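Hand and wrist camera, workshop log
Saturday, started 9 a.m.

Picking up from the last entry. The Bodex hand is back on the arm after the tendon job and all the fingers close under power again. Thumb is still the weak one. It closes to the palm but drifts open when the hold current drops, so either the spring is too stiff or the current floor is too low. I raised the floor by 4 percent and the drift is slower. I want to see what it does to motor temperature over a long hold before going any further in that direction.

Wiring. Moved the hand supply off the shared rail and onto its own converter (the Awwad unit from the parts shelf, the one with the green tape on it). The brownout on fast closing is gone. Ground for the hand and ground for the camera now meet at one point at the base, where before they met at the base and again at the wrist, and I think that second connection was the source of the USB resets. Ran 100 open/close cycles with the camera streaming and logged zero resets. Same test last week gave resets before the first batch was finished. I am calling that fixed unless it comes back.

The crimp on the yellow signal wire failed while I was moving things. Replaced it. The others from that batch look fine under the magnifier but I do not trust them, so if you get an encoder dropout on one finger only, check the crimp first and the software second.

Camera. Remounted on the wrist bracket with the longer screws and a drop of medium threadlocker. The bracket from the first print flexed, which showed up as a blur at the end of each move. Second print has thicker ribs and was laid flat on the bed so the layers run along the load. Better. The roll offset is still uncorrected in software, so everything the camera sends is rotated and will stay that way until the calibration is redone. Do not fix this by turning the camera in the bracket. The connector will hit the cable clamp.

Exposure is the bigger problem. On auto, the camera meters for the window whenever the arm swings toward it, and the hand goes nearly black. Dark gray fingers against daylight leave the tracker very little to work with.
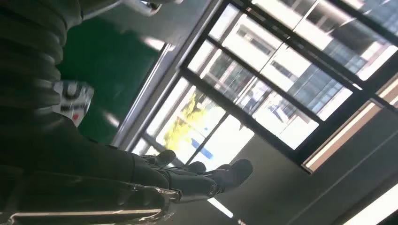 Fixed exposure helps if it is set for the hand and the building across the way is allowed to wash out. Tried 3 settings and kept the middle one. The longest one found the fingertips more reliably but smeared them during motion. With the middle one the tracker finds the outermost fingertip in most poses and loses the thumb whenever it folds in beside the next finger. Small dots of matte white paint on the tips would probably solve it, but then we would be training the tracker on dots, and I would like to hold off on that.

The clear plastic on the forearm also throws bright streaks that the tracker sometimes takes for an edge. I added a mask over that part of the image. It is a crude polygon, saved in the config with the camera settings. If the bracket moves, the mask has to be redrawn.

Software. Grekthorpe branch is merged into main. Two things changed that will break old scripts:

Joint order now runs thumb first. It used to run thumb last. Any saved pose from before September will put the wrong finger in the wrong place, so run the converter on it.

Speed limits are read from the config file at startup and ignored after that. Changing them live does nothing and gives no warning. I will add the warning.

The Trametix driver still prints a timeout on the first connection and then connects normally on the second. Harmless so far. I put a retry around it and moved on, with a note in the source so it does not get forgotten.

Arm. Checked the wrist joint for play after remounting the hand. There is a small amount at full extension, less than before the new washers went in. Cable slack is fine through the working range but gets tight past the soft limit on the window side. I pulled the soft limit in by a few degrees — leave it there until the harness has been rerouted. The estop was tested from both positions and cuts hand power as well as arm power, which it did not do with the old supply arrangement.

Still open:

Long hold test on the thumb, with temperature logged.
Recalibrate camera roll, then redraw the mask.
Remake the remaining crimps from the bad batch.
Live speed limit warning.
Order blinds or borrow a roll of tracing paper for the window.

Powered down at the main switch, hand left open, config backed up to the shared drive.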